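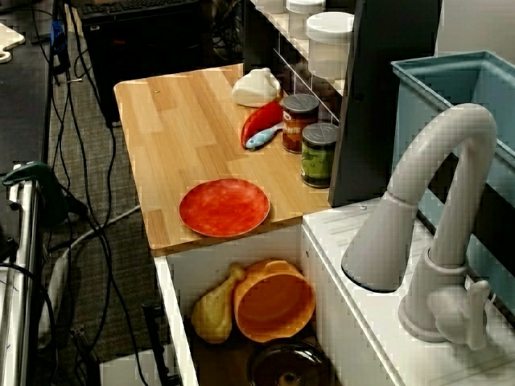

Issue 28, page 7

The Pusstead Play Kitchen, by Plimomura

I've been writing up toy kitchens for this catalog long enough to have strong feelings about toy faucets, so let me start there. The one on the Pusstead is big! It's a tall white gooseneck that curves way up and over, with a wide flared end and a lever handle at the base, and it's the first thing every kid in our shop grabs. It doesn't run real water (parents, relax). The lever moves, and for most four-year-olds that's plenty.

The counter is the part I'd want in my own house. It's light wood, butcher-block style, with a stripy blond grain, and there's enough room to put a plate down near the front and still have a messy pile of stuff going at the back, which is how my kids cook and how I cook too. Wipe it with a damp cloth and dry it after. Please don't soak it. I had a customer do that in October and the edge swelled up like a sponge.

Between the counter and the sink there's an upright dark gray panel. I thought it looked a bit serious on a toy when the first one came in, but I've come around to it. Two kids can play side by side, one cooking and one washing up, and the cook's groceries don't end up in the sink quite so often.

Down below you get an open white compartment with no door. I love this. No hinges, no pinched fingers, and the bowls and the chicken drumstick can get shoved in any old way at cleanup time. If you like things tidy you could slide a basket in, but I never bother.

The sink top has grooves molded into it by the faucet, and crumbs do find their way in there (real ones, from real crackers). An old toothbrush gets them out.

What's in the box: the counter section, the sink section, the faucet, the gray panel and the hardware. Play food and dishes are sold separately. We carry the Ahmadpour play food range, which has a fish, cans and lots of other bits, and I'd go for the mixed bag first and see what your kid really plays with. The plates and utensils we stock are from Kirnier, and the red ones are always the first to sell out.

Putting it together took me one evening with a regular screwdriver. Do the sink side first! The booklet has you start with the counter, and then you're holding everything up with your knee while you hunt for screws.

Item number 3000. Price is $112, shipping extra. Replacement faucets and levers can be ordered on their own, so hang on to the booklet for the part codes.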